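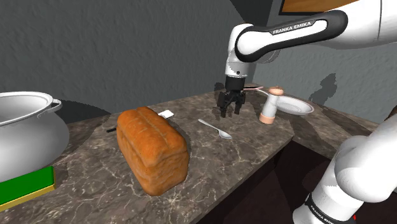 Fig. 3. Marble-pattern countertop with bread and a plate.

Section 3: Setting up your Clevamlow hand mill

I wrote this section for people who have the mill out of its box and are itching to make flour. I get it! Give yourself an unhurried hour anyway, and keep the box until you've ground at least one batch. If you have the older Rukberg model, the steps are the same except for the clamp, and I've put that in a note further down.

3.1 Picking a spot

1. Find a stretch of counter or table with an overhang of at least an inch. The clamp needs something to bite on from underneath.

2. Wipe the top and the underside of the edge. People forget the underside (I did, for years) and then the clamp slides on old cooking grease.

3. Swing your arm in a full circle where the crank is going to be. If your knuckles hit a wall or a drawer handle, move along a bit and try again.

CAUTION: Don't clamp the mill to glass, or to any stone top that already has a crack in it. The clamp pulls hard once you get cranking.

3.2 Clamping it down

4. Lay the cork pad on the counter, smooth side up. The second, smaller pad goes under the lower jaw.

5. Set the mill body on the pad and turn the wing screw until it's snug, then give it one more half turn. Please don't use pliers. My friend Tuấn Vương did, and he's now on his second wing screw.

6. Push the hopper sideways with the flat of your hand. The whole thing should feel like part of the counter. If it rocks, back the screw off and seat the pads again.

Note for Rukberg owners: your clamp has a lever where mine has a screw. Close the lever all the way until it clicks. If it closes with no effort at all, you need the thicker pad, part 116.

3.3 Fitting the burrs

7. Slide the fixed burr in first, teeth facing you. It only goes in one way, with the notch at the top.

8. Put the turning burr on the shaft, teeth facing away from you, so the two sets of teeth look at each other.

9. Screw on the adjusting knob until the burrs just touch — you'll hear a light scrape when you move the crank — and then back it off one full turn. That's your coarse setting and it's where I want you to start.

CAUTION: Never crank an empty mill with the burrs touching. It dulls the teeth and it makes a noise you won't enjoy.

3.4 The throwaway batch

10. Pour 134 grams of plain dry rice into the hopper and grind all of it on coarse. It comes out a bit gray. Toss it, the gray is dust from the factory.

11. Brush out both burrs with the stiff brush. No water, please! The burrs rust fast, and a damp burr turns flour into paste.

12. Now grind a cup of wheat on coarse, tighten the knob a quarter turn, and run the same wheat through again. I do two passes for bread and three for anything I'd call cake. Nhi Bạch, who tested these steps for me, goes straight to fine in one pass, but she has much better shoulders than I do.

3.5 If something feels wrong

The crank gets stiff halfway through: the burrs are too close, or the grain is damp. Open the knob half a turn before you do anything else.

Grain sits in the hopper and won't drop: give the side a tap. Big beans and corn need the wide auger, sold separately.

Flour feels warm: slow down. I like one easy turn a second, and I switch arms when I start to complain.

The knob creeps open while you grind: tighten the little brass lock ring behind it. Mine loosened up after its first winter and has been fine since I snugged it down in February.

Oil the shaft with one drop of food-safe oil after every 2,000 grams of grain. Section 4 covers oiling and storage.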